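The Back of a Picture Frame
Lorncombe Museum Learning Pages - For readers in grades 3 to 5
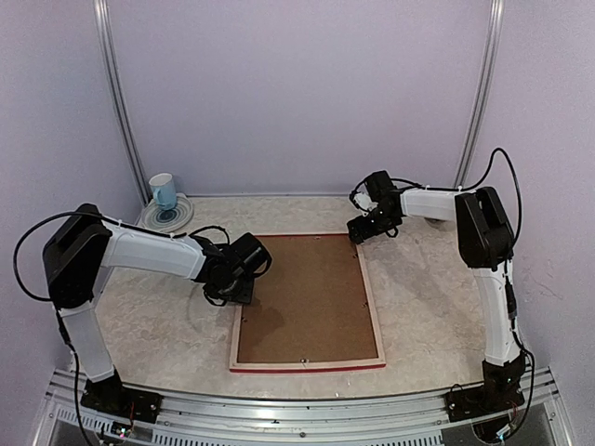
A picture frame lying face down. The brown panel is the backing board, and small metal fasteners are placed around the inside of the border.

When people visit a museum, they look at the fronts of frames. The back is turned to the wall, and most visitors never see it. Museum staff, however, spend a great deal of time looking at backs. The back shows how a frame is held together and whether the picture inside is safe.

What are the parts of a frame?

The border that goes around a picture is called the molding. It can be made of wood, metal or plastic. Some moldings are carved or painted gold. Others are narrow and plain. In the photograph the border is pale wood, and a little bright red shows along one edge.

Many frames have a clear sheet at the front. This sheet is called the glazing, and it may be glass or clear plastic. It keeps dust and fingers away from the picture.

Behind the glazing there may be a mat. A mat is a piece of thick card with a window cut in it. It leaves a small space between the picture and the glazing, so that the two do not stick together. Next comes the picture itself.

The last layer is the backing board. The board in the photograph is fiberboard. Fiberboard is made from tiny threads of wood that have been pressed together until they form a flat, stiff sheet. A backing board supports the picture from behind and helps to keep out dust and insects.

What holds the layers in place?

The molding has a step cut into its inner edge, and all of the layers rest on this step. The step is called the rabbet (say "RAB-it"). The word has nothing to do with the animal.

If a frame is turned over, the layers need something to keep them from moving. Many frames use small metal fasteners. Some kinds can be bent up with a finger, and some turn on a screw. Others are pushed firmly into the wood and must be pulled out with a tool. Fasteners are usually spread out along the sides, so that the board is pressed evenly. A board that is held on one side only can bow outward and let dust in.

How is a picture put into a frame?

The framer first clears a flat surface that is larger than the frame. The frame is laid face down, and a soft cloth may be placed under it to prevent scratches. The fasteners are opened and the old backing board is lifted out.

The framer then cleans the inside of the glazing. This step takes patience. One hair or one crumb will show very clearly once the frame is closed, and the whole job must be done again.

The picture goes in with its front facing down, toward the glazing. Before closing the frame, a careful framer checks which way is up. The backing board goes in last, and the fasteners are closed one at a time.

Frames at our museum

The Lorncombe Museum cares for 354 framed works. Of these, 283 are kept in the picture store, where they stand upright in padded racks. The oldest is a map of Prelmont Harbor. Its backing board was replaced in September after staff found that the old one had begun to bend.

Many of our frames have paper labels on the back. A label may give the name of the artist, the shop that made the frame or an earlier owner. Staff do not throw these labels away, even when a board is replaced - each one is kept in a clear sleeve with the record for that picture.

Try it at home

Ask an adult to help you take a small frame down from a shelf or wall. Choose one that weighs very little. Lay it face down on a folded towel and look for the following:

The molding. What is it made of?
The backing board. Is it wood, card or something else?
The fasteners. How many can you count, and are they all the same kind?
A hook, a stand or a wire for hanging.

Do not open the frame by yourself. The glass may have sharp edges, and metal fasteners can pinch or scratch.

Words to know

Backing board: the stiff sheet that closes the back of a frame.
Glazing: the clear sheet at the front of a frame.
Mat: thick card with a window cut in it.
Molding: the border of a frame.
Rabbet: the step inside the molding where the layers rest.

Page last reviewed 6 Dec 2019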